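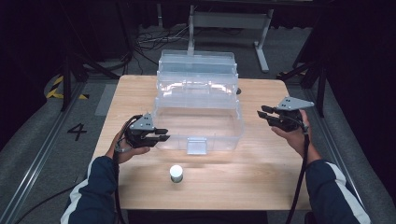
Station 4 with both hand-held grippers up, the clear box and the small jar on the table.

Handout 3: Looking after the grippers at your station

Okay, so last time we ran out of minutes before I got to maintenance, and it's the part you'll use most! Before you record anything in February, I want each pair to do the full check. It takes 10 minutes once you know it. Start with the cables: one per gripper, hanging free, never looped under a table leg.

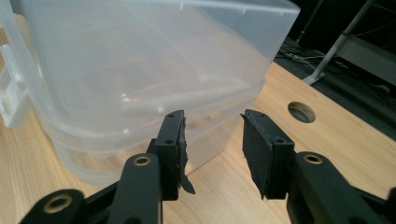
Next come the pads. We glue Mirnlow rubber onto the inner face of each finger, and it always goes at the bottom corner first. Run a thumbnail along the edge (gently, please). If it lifts, peel the whole pad, clean the face and put on a new one - don't try to tuck the flap back under. The old Purenitz set went 300 grasps between pads and I thought that was poor. Our log for this set says 293, so there you go.

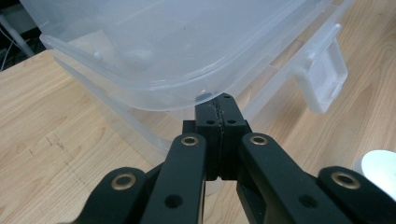
Fingers closed at the corner of the container, brass-colored rings visible in the linkage.

Now close the fingers all the way and look down the seam. You want the tips meeting along their whole length. If one side sits proud, check the linkage joints before you blame the pads. Wiggle each arm, and if you feel play, write it on the sheet and come find me. Please don't oil the bushings, Pascombe sells a dry spray for that (bin 529, top shelf).

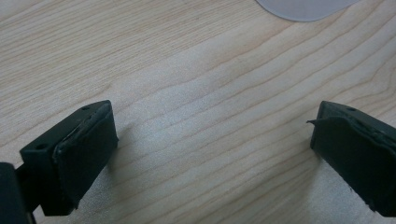
Pad wear is easiest to judge with the gripper open over bare table. Look at each finger on its own, then compare. The right one here has a thin sliver of rubber sticking out toward the gap, and I'd change that pad before the next run, even though the left one only looks a bit ragged at its bottom corner. I change them in pairs anyway, so the thickness matches.

Read the Uçar chapter on compliant contact for next time, and bring your log sheets with you.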